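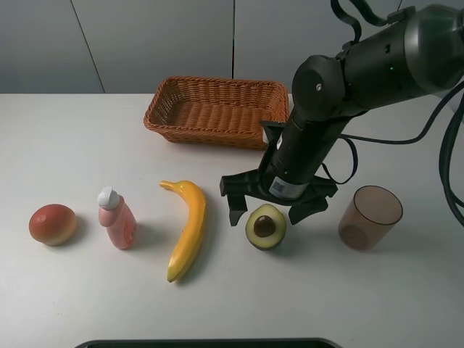 Running a pick-and-place demo at an open day is mostly a matter of preparation. The robot does the same job it does on any other day, but visitors walk in halfway through, ask questions while you are typing, and want to see the part they missed. These notes cover how we set up the Terorgate bench for public demonstrations, starting with the items on the table. Choose things people know from their own kitchens and bathrooms. A row with a toy banana, an avocado half, a pink bottle and a see-through cup, with a wicker basket behind it, gives people a task they can follow from the back of the group.

If you have never hosted one of these, read the whole page before the day. If you have, skip to the section on the talk.

## What you need

- The arm and its control computer, already working
- A clean, light-colored tabletop with nothing on it that the demo doesn't use
- One open container with low sides
- A small set of items with different shapes
- Floor tape for the visitor line
- A second person to watch the group

The second person matters more than the items do. One of you runs the arm and the other faces the visitors. At the Borkitex open day we tried it with one host and had to stop between runs to answer questions, so each group saw less than it should have.

## Set up the table

1. Wipe the table and let it dry.
2. Put the container near the back, where the arm can reach all of it.
3. Lay the items in a row along the front, with enough space between them for the fingers to come down on both sides. Turn long items so the narrow part faces the fingers.
4. Move the arm by hand control over each item once. Check that it can reach the two ends of the row without bumping a neighbor.
5. Mark the visitor line on the floor, outside the reach of the arm at full stretch. Ours is 60 inches from the table edge.
6. Test the stop button. Do this again before every group.

Fresh food is fine but needs swapping out. A cut avocado goes brown over a long afternoon, so keep spares in a cooler and change them between groups. Keep paper towels under the bench.

## Plan the groups

We take 12 visitors at a time. More than that and the ones at the back start leaning around each other, and then the line moves forward. A full session lasts 23 minutes, and that includes the questions. Post the start times on the door so people can go look at something else while they wait.

Do two full runs for each group. Use the first to let people watch without much talking. Use the second to explain.

If you have a second screen, put the wrist camera on it and turn it toward the visitors. People often have no idea how little the arm sees from down there. A round orange ball sits near one finger with mostly bare table around it, and a basket they can see plainly from the line may show up only as a corner. 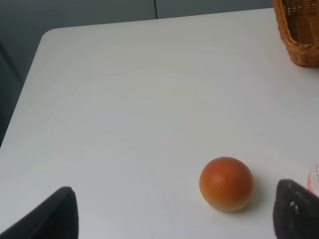

Chrysanthi Dimitriou asked that we add a warning about the screen. In her sessions, people watched the monitor for the whole first run and never looked at the arm. Her fix was to leave the screen off until the second run, and she says the questions got better once she did. We have done it her way since the Zerero visit and it works.

## Give the talk

Keep it short. Say what the arm is going to do before it does it, then be quiet while it moves. A few points that are worth covering:

- Where the cameras are and what each one is for
- Who or what is controlling the arm during this run – tell people plainly if a person is driving it
- What the arm tends to get wrong
- What happens when someone presses stop

The second point comes up every time. Visitors assume the arm is working on its own unless you say otherwise, and some feel tricked when they learn about it later. Say it at the start.

Soft items need a word as well. An avocado half can be squeezed out of shape, and it should go into the basket with the cut side up if you want people to see what it is. The wrist view is handy at this stage, with the pit and the green flesh easy to make out against the weave.
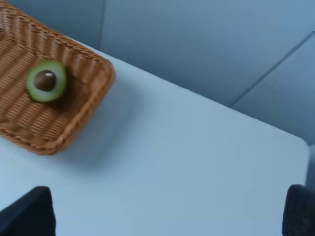

After the item is in the container, bring the arm back to its rest position before you take questions. Hands tend to point and people tend to step forward once they get interested, and it is easier to manage that with the arm parked.

## When a run fails

It will happen. Let the arm finish its move or stop it, say what went wrong in one sentence, reset the item and start over. Don't reach in while the arm is powered, even to straighten something small. If the same item fails twice in a row, take it off the table until the group has left.

Styliani Rallis keeps a paper log next to the keyboard with the item, the run and a short note. At Vlachopoulos in September the log showed that most of our drops came from one end of the row, where the fingers were coming in at a bad angle. We moved the row toward the middle.

## Pack up

Park the arm, power it down, and throw out the food. Wash the container by hand and leave it to dry overnight. Peel the floor tape the same day – it gets harder to remove if it is left down. Copy the log into the shared folder and put the spare items back in the bin marked for demos.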